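Search this site
Enter keywords
Go

How to Clean and Store Pearl Jewelry at Home

Last updated: November

Pearls are soft compared with most stones. They scratch easily, they react to acid, and the surface dulls if sweat and perfume are left to sit on it. The good news is that basic care takes a few minutes and needs nothing you would have to order. The steps below work for cultured freshwater and saltwater pearls, and for glass or shell imitations as well.

What you need

Two soft cloths, lint-free if possible
A small bowl of lukewarm water
Mild liquid soap with no added scent or color
A soft makeup brush
A dry towel
A fabric pouch or lined box

Do not use an ultrasonic cleaner, a steam cleaner, baking soda, vinegar, ammonia, toothpaste or silver dip. Any of these can take the shine off a pearl for good, and silver dip will do it in seconds.

Step 1: Check the piece before you clean it

Work over a bed or a folded towel so that nothing rolls off if a part comes loose. Look at each place where a pearl meets metal. On earrings and small clusters, the pearls are often held on thin pins with a loop bent at the end, and those loops can open over time. Push each one gently with a fingertip. If it moves more than its neighbors, stop and have it tightened before you go any further.
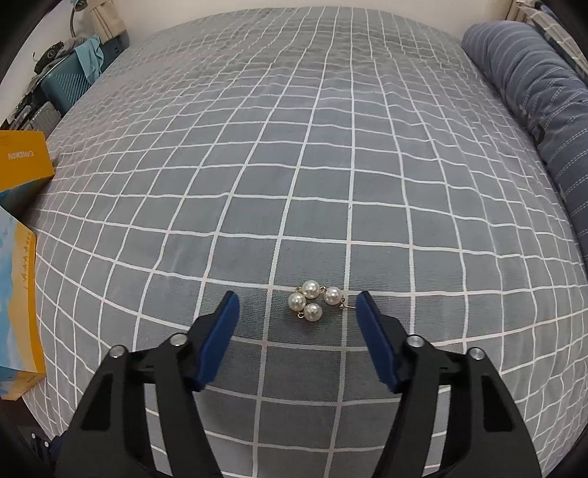
On strung necklaces, hold one end and let the strand hang. If you can see thread between the pearls, or the knots slide, the silk has stretched. A strand worn every week should be restrung once a year. One worn a few times a year can usually go two or three years.

Step 2: Wipe with a dry cloth

Most of the time this is all you need. Wipe every pearl after wearing, front and back, and run the cloth along the metal. Skin oil is what turns white pearls yellowish, and it comes off much more easily the same day.

Step 3: Wash only if the dirt stays

Put one drop of soap in the bowl of water and stir. Dip a corner of the cloth, wring it out until it is barely damp, and wipe each pearl. Use the makeup brush, also barely damp, around links and settings. Go over everything again with a cloth dipped in plain water.

Never soak a strung necklace. Water gets into the drill holes and the silk stays wet for a long time. Soaking is also bad for earrings and rings, where pearls are often glued to a post.

Step 4: Dry flat

Lay the piece on the towel and leave it overnight. Don't hang a damp strand, as the weight of the pearls stretches the thread. Keep it away from radiators, hair dryers and sunny windowsills.

Step 5: Store it by itself

Put pearls in their own pouch. A diamond or even a plain metal clasp will scratch them. Avoid plastic bags for long storage — pearls need a little moisture from the air, and sealed plastic dries them out. If you keep them in a safe, take them out now and then and wear them.

A note on repairs

Opening and closing a wire loop is a reasonable home job if you have two pairs of smooth-jawed pliers. Twist the loop sideways to open it and twist it back the same way. Pulling it outward weakens the wire. Regluing is harder. Old glue has to be cleaned from the hole first, and too much new glue will squeeze out onto the surface. Dean Goodall, who does the bench work for us, prefers to see those come in with the old glue untouched.

Our restringing jobs start at $40 for a bracelet and $69 for a standard necklace, knotted between every pearl. Bring pieces in by noon on Friday if you want them back the following week.

Questions about pearl care: write to Cormac Ó Dálaigh at the Prorkley Jewelry Workshop
© Prorkley. All rights reserved.
Back to top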